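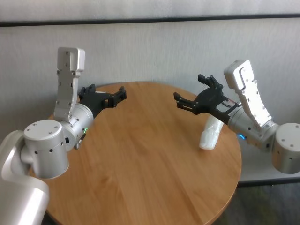 Home Archive About Contact
Search this diary...

Up before seven and gave the round table another going over with the Skivex polish. It has come up a good honey brown and the grain shows properly now, running in straight streaks. The far side catches the light more than the near side does. I went round the edge with an old sock over two fingers, as the cloth kept bunching up.

Paid the Lehtinen invoice after breakfast, 1,202 in all with delivery. More than I wanted to spend on a table, but the last one rocked every time anyone leaned on it - I had a beer mat folded under one foot for 5 years.

Rain until lunch. Walked down to Puluvbridge for bread and felt pads for the legs. The shop only had the square ones, so I cut the corners off with the kitchen scissors. Fitted three and lost the fourth behind the radiator.

Still undecided about a cloth. Harnberg do a plain linen one that would fit, but it seems a shame to cover the wood up so soon. Will try cork mats first.

Soup for supper. Must ring about the gutter tomorrow.

Older entries Newer entries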